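Placemats: do they protect anything or are we all pretending

tablecrumb
Posted Sep 21, 2018
Bought a Trornatstead table two moves ago and have been putting mats under every plate like my mother is watching. Last night I lifted one up and there was a heat ring under it anyway. Perfect circle. So what is the mat for? Is it a napkin for the table?

Coniletti_fan
What kind of mat? The thin wipeable ones do nothing for heat. They're for spaghetti sauce. You want cork under anything that came out of an oven.

tablecrumb
Thin wipeable. It has lemons on it. I was told it was "heat safe," which I now see could mean the mat is safe and the table can fend for itself.

oldvarnish
I refinished furniture for 9 years and most of the white rings I saw came from moisture trapped under a mat somebody didn't pick up. Take the mats off after dinner. Let the wood breathe.

Aksel Skov
Wood does not breathe. It's dead. It does take on moisture, and the finish slows that down, but I wish we'd retire the breathing thing.

oldvarnish
Fine, let the dead wood lie there in peace with no vinyl on it. Same advice.

murph_436
We use nothing. Three kids, bare table, plates straight down. It looks like a map of the moon and I have stopped seeing it.

Coniletti_fan
murph I say this with love, I would not be able to eat at your house.

murph_436
You weren't invited, so that works out.

Aksel Skov
My view, for what it's worth: one mat, woven or cloth, at the seat that gets used most, and a trivet for the hot stuff. The full matching set is for people who have guests. I gave up on symmetry when I noticed that 2 of my 6 mats had never met a plate.
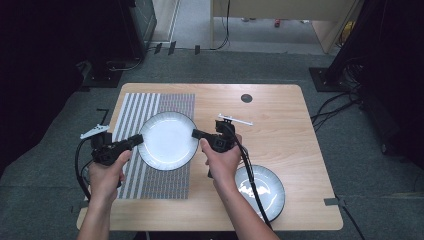 The other thing is pattern. Plain white shows everything, so you end up washing the thing meant to save you from washing. Stripes hide a lot. Gray stripes hide coffee, gravy and most of a bad week.

tablecrumb
Sold on stripes. The lemons can go line a drawer. What about the ring I already have?

oldvarnish
Warm iron over a dry cotton cloth, no steam, a few seconds at a time. Check constantly. If it gets worse, stop.

Aksel Skov
I'd try a little mayonnaise overnight before going near it with an iron.

oldvarnish
And then your table smells like a deli.

murph_436
Mine already does. Still have the rings.

tablecrumb
Going with the iron on the low setting. If you don't hear from me, I've moved the fruit bowl over it.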